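Club & Student Builds > Two-arm tidy-up project, is it worth a semester?

gravelroad
I help with the after-school robotics club at Idness and I need a reality check. The kids picked a two-arm tidy-up task for the spring showcase. Stuff gets dumped on a table, the arms put it where it goes. They drive the arms by hand to record runs, then train on the recordings. That's the Gouveia recipe, more or less, the one everybody's club has been copying since January.

My problem is that I have watched this for weeks and I don't believe the numbers. The team's logbook says they have 3314 recorded grasps. Fine. How many of those are the same kid making the same move on the same object? When I asked, I got a shrug and a chart.

They also keep making the table harder before the easy version works. I said start with blocks. They voted me down and went with whatever was in the bin.

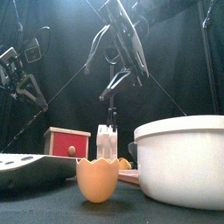 So the orange cup is the one they argue over. It has that zigzag rim like a cracked eggshell, and half the team wants to grab it by the points and the other half wants to squeeze the body. Both ways got recorded, with no label for which is which. I'm no expert but that sounds like teaching somebody to drive by showing them two different roads at once.

Then there's the white pot. They insist it has to be a handle grasp. I think they should leave the pot out until they can do the cup 5 times running with nobody touching the controls. Am I being a grump?

tbolt_77
You're being a grump, but a correct one about the labels. Mixed grasps on one object can work if you have enough of each. If you don't, the arm goes for the average of the two and closes on air. Ask them to pull up the failures and see where the fingers end up.

I don't agree about the blocks. Blocks teach you blocks. Our team spent a whole fall on cubes and it carried over to nothing.

mapleshop
Cubes taught our kids to calibrate, which they badly needed. I'd take a boring project that runs over a neat one that gets rescued by hand at the showcase while the parents clap. I've judged 2 of those showcases and I want to see the thing run with the operator sitting down, across the room.

Also, dark curtain behind and dark table under it. Have they tried it with the gym lights on and a bunch of people in bright shirts walking past? Bet they haven't.

gravelroad
They have not. The answer I got was that the curtain is coming with us. All right, but then say so on the poster.

tbolt_77
Plenty of grown-up labs do the same and don't say so on the poster either.

nine_volt
Student here, different club. I think you're both a little hard on them. The point of ours was learning to collect data, and we learned it by collecting bad data. We threw out most of our first set. It hurt and I'd do it again. If you'd made us do blocks until an adult was satisfied, 7 people would have quit.

What I would push on is the second arm. Does it do anything? Ours mostly hung there looking busy until someone wrote a task that needed two hands.

gravelroad
Fair on the quitting. The second arm is supposed to hold the little box with the red front while the first one pulls the knob on the drawer. I've seen it tried. I haven't seen it in the results table, and I asked about that too.

mapleshop
Then there's your semester project. One drawer, one box, two arms, honest count of tries. Skip the pot.

tbolt_77
I'd keep the pot in view and just not grade it. Clutter is the only part of this that looks like real life. We won't agree on this one.

gravelroad
I'll bring them the drawer idea, and I'm going to make them split the cup recordings by grasp before anybody trains anything. Expecting a vote. Expecting to lose it.

Reader comments (3)

oldbench - 2/8/26
The Findura kit people claim their software sorts grasps by itself. Tried it with our group, wasn't impressed. Do it by hand.

Grarka_fan
Did the team get a say in any of this thread? Let them post.

penny_l
Following for the drawer. We got the knob but the whole box came along with it.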